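Home | Products | Service | Contact

Harkora Two-Arm Station — demonstration days
May, by Jintana Panyasiri

The Harkora station is made for small handling work on a table. Visitors to our Brendau showroom can see it with light objects, such as a stick and a small roll. Each visit begins at 11 and is for 8 guests.
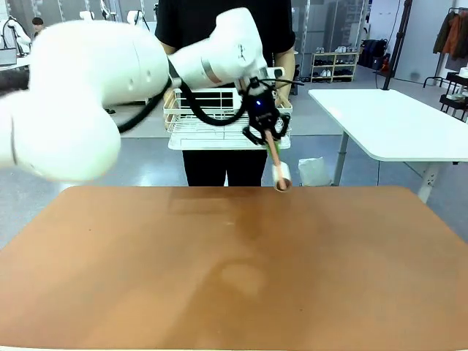
You may bring your own parts, if each one is under 500 grams. Lamduan Chaiyaporn will answer questions about grippers and cables — please send her the part sizes before you come. The price list is given at the showroom only.

Related items
Buvico gripper fingers
Scanlon table mount
Harkora cable set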